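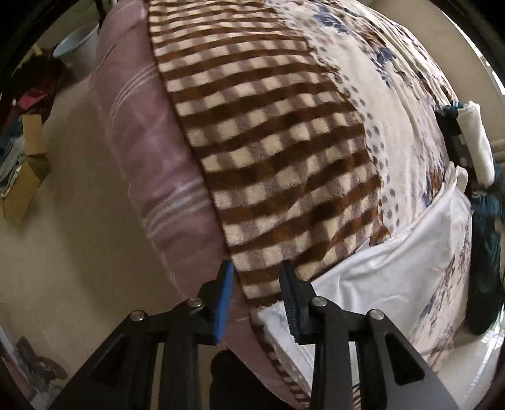 Werkstattbuch, November, Eintrag zur zweiten Auflage "Kasetthorpe"

Stand heute früh: 214 Seiten Innenteil, Satzspiegel unverändert gegenüber der ersten Auflage. Die Korrekturen aus dem Sommer sind alle eingearbeitet, bis auf die beiden Stellen in Kapitel 9, wo der Zeilenfall nach dem Einfügen nicht mehr passt. Dort habe ich vorläufig den Absatz enger laufen lassen. Sieht man, wenn man es weiß. Muss vor der Druckfreigabe noch einmal angefasst werden.

Auflage ist auf 300 Exemplare festgelegt. Mehr lagern wir nicht ein, die Reste der ersten Auflage waren lästig genug. Grutier druckt den Innenteil, Umschlag kommt von Wannasri, gebunden wird bei uns. Papier wie gehabt, leicht gelblich, 90 g. Die Laufrichtung auf dem Lieferschein kontrollieren, beim letzten Mal stand sie falsch drauf und der Rücken hat sich gewellt.

Probebindung, 2 Stück:
Exemplar A mit dem alten Dispersionsleim, unverdünnt. Öffnet gut, nach dem Pressen über Nacht aber am Fuß ein Spalt zwischen Block und Umschlag, knapp einen Millimeter. Ursache vermutlich zu wenig Leim an der Kante.
Exemplar B mit dem neuen Leim, dünner aufgetragen, zweimal. Rücken gerade, Seiten halten beim Zugtest. Der Umschlag knackt beim ersten Aufschlagen, das legt sich nach drei, vier Mal.
Ich bin für B. Trockenzeit ist länger, das muss in den Plan.

Umschlagtext: Der Klappentext ist immer noch zu lang. Die alte Fassung hat fast die ganze Handlung bis zur Mitte verraten, die neue verrät weniger, braucht dafür aber zwei Sätze Anlauf. Vorschlag: den ersten Satz streichen und mit der Ankunft am Bahnhof anfangen. Das Zitat aus der Besprechung gehört auf die Rückseite unten, nicht auf die Klappe. Die Genehmigung dafür liegt schriftlich vor, Ausdruck im Ordner.

Noch offen beim Umschlag ist die Rückenbreite. Die Rechnung von Wannasri geht vom alten Papier aus. Ich habe am Blindband nachgemessen und komme auf einen halben Millimeter mehr. Neue Vorlage angefordert, bisher keine Antwort.

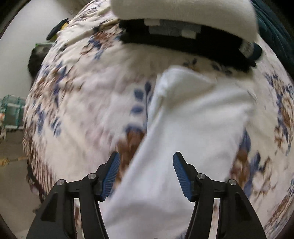

Vertrieb. Bei der ersten Auflage haben wir den Fehler gemacht, erst nach dem Erscheinen an die Buchhandlungen zu schreiben. Diesmal gehen 25 Leseexemplare vorher raus, mit Begleitbrief auf einer Seite. Die Liste steht im Ordner unter "Versand", bitte dort abhaken und nicht auf Zetteln. Lokalzeitung und die beiden Literaturblogs bekommen ihr Exemplar mit der ersten Sendung, die übrigen Adressen danach.

Die Bestellseite läuft jetzt über Killero. Testbestellung ist durchgegangen, die Bestätigungsmail kam nach wenigen Minuten, allerdings mit dem alten Titelbild. Habe es ausgetauscht, im Vorschaufenster stimmt es, in der Mail noch nicht. Außerdem rechnet das System den Büchersendungstarif nur für Einzelexemplare richtig. Wer zwei bestellt, zahlt zweimal Porto. Bis das geklärt ist, Doppelbestellungen von Hand prüfen und die Differenz erstatten.

Lesung: Der Raum ist ab 19 Uhr zugesagt, Büchertisch dürfen wir selbst stellen. Wechselgeld mitnehmen - letztes Mal war nach dem vierten Verkauf Schluss mit Fünfern. Als Lesestelle würde ich den Anfang von Kapitel 3 nehmen, das sind laut gelesen gut zwölf Minuten. Kapitel 1 ist zum Vorlesen zu verschachtelt, da verliert man die Leute beim Brief der Tante.

Fehlerliste erste Auflage, zur Kontrolle im Umbruch:
S. 31 doppeltes "und" - erledigt
S. 88 falscher Monatsname - erledigt
S. 140 Anführungszeichen fehlt am Absatzende - erledigt
S. 177 Hurenkind oben - noch offen, hängt mit der Änderung in Kapitel 9 zusammen
Impressum: Auflagenvermerk und neue ISBN eintragen - noch offen

Nachtrag, 16:30 Uhr: Wannasri hat die Vorlage geschickt, Rücken jetzt passend. Blindband damit eingeschlagen, sitzt. Als Nächstes Kapitel 9 umbrechen, dann PDF an Grutier.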